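The Fold That Stays Folded

When I moved to Canness, I brought two suitcases and 17 towels. My mother had packed them. In her opinion a person can live for some weeks without a pot, but without towels it is not a life. I put them in the hall closet in one tall pile, and in the first week the pile fell on me two times.

I tell this because I later took a course in folding, and my friends still laugh when they hear it. The course was at Chaudhry, a small laundry near the bus station which also teaches in the evening. It cost 55 dollars and lasted for four evenings in March. The first evening was only towels. I had expected shirts, or maybe those bed sheets with elastic corners which make everybody angry, but the teacher told us that towels are where bad habits begin.

Most of us fold a towel in the way we saw at home. In my family it was in half, in half again, and then once more, until it became a square. The square is quick and it looks good on the day you make it. Its weakness comes when you need the towel at the bottom. You pull, the squares above slide forward, and by the weekend the shelf looks as if a dog has slept there.

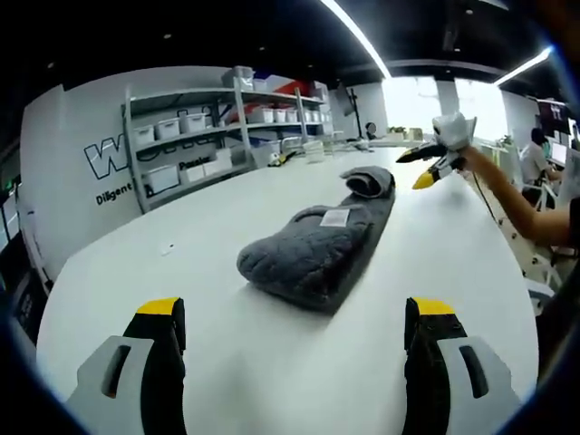
Thick cloth was the subject of our second evening, and for me it was the most useful one. Fleece does not behave like cotton. It has air inside, it pushes back against your hand, and if you press it flat it rises again as soon as you look away. The teacher's advice was to stop fighting for a sharp edge. A dark gray fleece towel folded into a long strip, with a thick round fold at the near end and the far end rolled like a tube, is easy to pick up in one piece, and the little white label sewn on top shows you where the middle is. I had always tried to hide the label inside. Now I leave it outside and use it as a mark when I fold the same towel again.

The strip also fits better in a narrow place. My hall closet is deep but not wide, and the squares left an empty space at the back where socks went to disappear. With strips I use the whole depth. I put them side by side, the round fold toward me, and I take out one without disturbing its neighbor.

For the method you need a table. A bed is too soft, and the cloth sinks in and moves with your elbows. Lay the towel out and smooth it from the center with the side of your hand. Bring one long edge a little past the middle, then bring the other long edge over it. After this you have a band. You can fold the band, or roll it, or do some of both. With thick fleece I do not pull hard, because then the corners start to walk.

At the shop I also bought a set of Grilano shelf dividers, and these I cannot recommend so warmly. They were made for thin kitchen cloths, and my bath towels push them over. A shoe box without its lid does the same work. For summer blankets I use a flat basket from Drultetti, the furniture store on my street, and I am still happy with it after two years.

My mother visited me last autumn. She opened the closet, took out one strip, shook it open, and folded it again into a square. I waited until she was asleep.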